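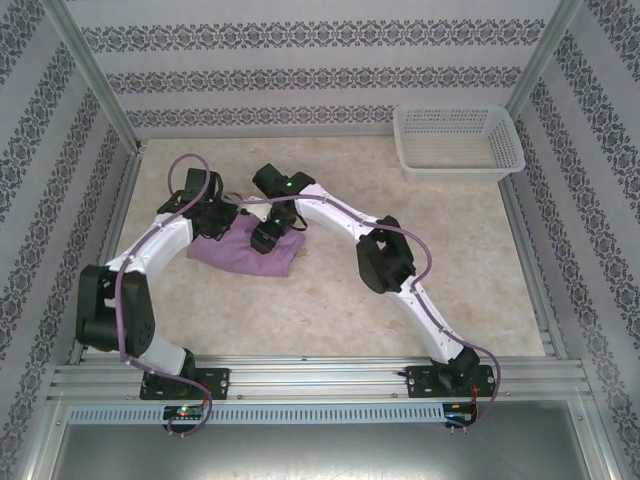

Lavside Picture House - pre-opening safety checklist, with comments
Screen One, open-air screen and projection booth
Walked on 13/07/2024 by Ysaline Riviere and Gilles Pons
Comments written up by Ysaline

Marks used: OK = fine as it stands. FIX = needs doing before doors open. WATCH = fine today, look again next time.

What a good building to inspect! I have sat in Screen One since I was nine and had never once been behind the masking, so forgive me if some of these comments run long.

AUDITORIUM

1. Fixed seats secure, no sharp edges - FIX
We sat in, rocked and tipped up every one of them. Row F seat 17 has a loose hinge and dropped under Gilles with a bang you could hear in the foyer. It's taped off. All the others are solid, and the re-covered ones in the back rows are so comfortable I would happily do a double bill in them.

2. Aisle lights - OK
All lit, both sides. They dim nicely with the house lights and stay bright enough to find your feet by. I tried it with my eyes fresh from the daylight, which is how latecomers arrive.

3. Carpet and stair nosings - WATCH
The third step down on the left has a nosing starting to lift at the wall end. It doesn't catch a shoe yet. Josiane wants it glued this month.

4. Exit signs visible from every row - OK
Visible from every row, including the very front, where you have to turn your head. The one by the screen has always reflected a little in dark scenes and people do grumble. It stays lit! No cards or cloths over it, please, however moody the film.

5. Exit doors open fully with one push - FIX
The foyer doors are lovely. The alley door opens, but only three quarters of the way before it hits the recycling bins. Bins to go around the corner and stay there. I'd like a line painted on the ground so the collection crew know where to leave them.

6. Posted capacity matches license - OK
335 for Screen One, sign clean and readable by the box office.

SCREEN AND STAGE

7. Screen frame and lacing - OK
Gilles went up the ladder, I held it. Every tie is tight. From back there you can see the tiny holes in the screen that let the sound through, and I stood looking at them for far too long.

8. Masking motors and limit stops - WATCH
Ran the masking from widescreen to the old square shape and back, five times. It stops where it should. There is a squeak on the way in that would ruin a quiet opening, so a job for the grease gun.

9. Curtain flameproofing certificate - FIX
The certificate is in the folder but runs out in September. Book the retreatment now. These are the original Lemaire drapes, and they deserve somebody who knows old velvet.

10. Stage edge marked - OK
Fresh white tape. Good for Q and A nights, when guests walk on with the lights in their eyes.

PROJECTION BOOTH

11. Extraction fan running before lamp strike - OK
The interlock works. We tried to strike the lamp with the fan off and it refused, just as it should.

12. Lamp hours logged - OK
686 hours, in Inès Pons's very neat handwriting. Picture is bright and even into the corners. We ran the first reel of the Zarlow restoration as a test and all three of us forgot to look for faults for a while.

13. Face shield and gloves by the lamp cupboard - FIX
Gloves there, shield missing. Found it later in the workshop. It needs its own hook with a label.

14. Extinguisher in booth, right type, in date - OK
CO2, in date, pin and seal in place.

15. Film cans stored off the floor - WATCH
Mostly on the racks, but the shorts for the Fonesholm weekend are stacked by the door. One more can and they'll be in the way out.

OPEN-AIR SCREEN

16. Inflatable frame tethers and stakes - OK
All tethers tight, stakes flagged with bright ribbon. It held very steady in the afternoon breeze.

17. Cable runs covered - FIX
We have 100 feet of rubber cover and the run to the projector table is a bit longer than that. Two more lengths needed. No show outdoors until they are down.

18. Chairs set with clear center aisle - OK
Wide enough for two wheelchairs to pass. Lucienne Riviere tried it in hers with Josiane pushing a loaded snack cart the other way, and it went smoothly both times.

19. Wind limit posted at the controls - OK
Posted, and the hand meter has a new battery.

PEOPLE

20. Ushers know the evacuation wording - OK
Asked three of them cold. All three had it word for word, and the youngest did it with real presence. Somebody cast her in something!

21. First aid box - FIX
Low on small plasters and burn gel. Popcorn machine season, so please order plenty.

To do before doors: items 1, 5, 13, 17 and 21. Gilles has the seat and the hook, Josiane the cable covers and the bins, I'm ordering the first aid things. Item 9 goes to Inès, who has the number for the velvet people.

Signed: Y. Riviere, G. Pons
Copy pinned in booth, copy in office folder.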